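Interior Finishes 109
Unit 6: Painting Plain Walls and Ceilings
Handout, revised Jul 20, 2022

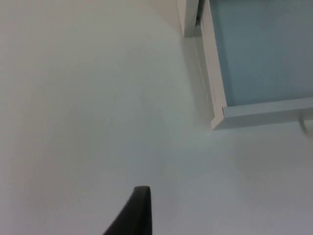

Sheen

Paint is sold by how much light it reflects. Flat reflects the least and hides dents and patches. Eggshell and satin can be wiped down. Semi-gloss and gloss show every flaw and are mostly used on trim and doors. The names are not standard from one maker to the next, so compare sample cards side by side.

For the Grinley house we used flat on the ceilings and eggshell on the walls. You will write up the same house for your September assignment.

Off-whites

An off-white is white with a small amount of other pigment. Yellow or red pigment gives a warm off-white. Black or blue gives a cool one. The same can of paint can look beige in one part of a room and gray in another, depending on which light reaches it. Look at a sample in the room where it will be used, in the morning and again after dark with the lamps on.

Paint the sample on a board and move the board around. Samples brushed straight onto the wall leave ridges that show through the finish coat.

Surface prep

Wash kitchen walls with a mild cleaner and rinse twice. Bathrooms need the same, plus treatment of any mildew. Bedrooms usually need only dusting.

Fill nail holes with light spackle. Anything wider than a pencil gets joint compound and tape. Sand when dry, then prime the patches. An unprimed patch soaks up more paint and dries to a different sheen. Painters call this flashing, and the term will be on the test.

Estimating paint

Measure the length of every wall, add them up, and multiply by the ceiling height. Subtract large openings only. Leave in ordinary windows and single doors.

Worked problem: the Ostine Street room has 502 square feet of wall and one wide opening of 68 square feet. That leaves 434 square feet per coat, or 868 for two coats. Divide by the coverage printed on the can and round up to whole gallons. Buy all of it at one time and mix the cans together in a large bucket before starting.

Order of work

Ceiling first, then walls, then trim. Cut in one wall at a time and roll it while the cut-in edge is still wet. On ceilings, roll the last pass toward the main window.

For next class

Read the Mäkelä chapter on primers, skipping the section on masonry. Bring a tape measure and your sample board.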